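Progress report to the Flivard fund: comparison of controllers for door opening
Reporting period: from June to 12 Aug 2018 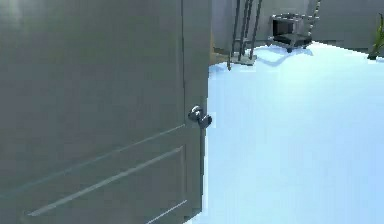 In this period we worked mainly on the second task of the plan, the comparison of two controllers for the mobile arm. The first one, Drutach, follows a fixed path and corrects it by the force at the wrist. The second one, Stastus, plans each step again from the camera. Both used the same arm model and the same gripper, the Kirkegaard with 2 fingers, so the difference in results should come from the controller only.

Until now all runs are in simulation. We completed 3,443 runs, divided between 34 door settings. A setting is a combination of the hinge side, the height of the handle, the stiffness of the hinge and the starting angle of the door. We also changed the light, because the polished handle and the bright floor are difficult for the camera in a similar way to the corridors at our site.

The main findings are the following. Drutach is faster when the door starts closed and the handle is where the map says. When the door is already partly open, it often pushes against the edge of the door and the fingers slip from the lever. Stastus manages these cases better, but it needs more computing time, and on stiff hinges it sometimes stops and waits too long before the next step. We do not want to recommend one of them yet – the stiff hinge cases must be repeated with a longer time limit.

There was one delay. The contact model of the fingers gave too much friction in the early runs, and we noticed it late. These runs were repeated and the old ones are not in the number given in this report. The repetition cost us 30 hours of computing, which is covered by the existing budget.

In the next period we plan to repeat the stiff hinge settings, to move both controllers to the real arm and to test them on one door in the workshop. The door and its frame are ordered. We ask for no change in the budget, only that the date for the third task is moved by one month.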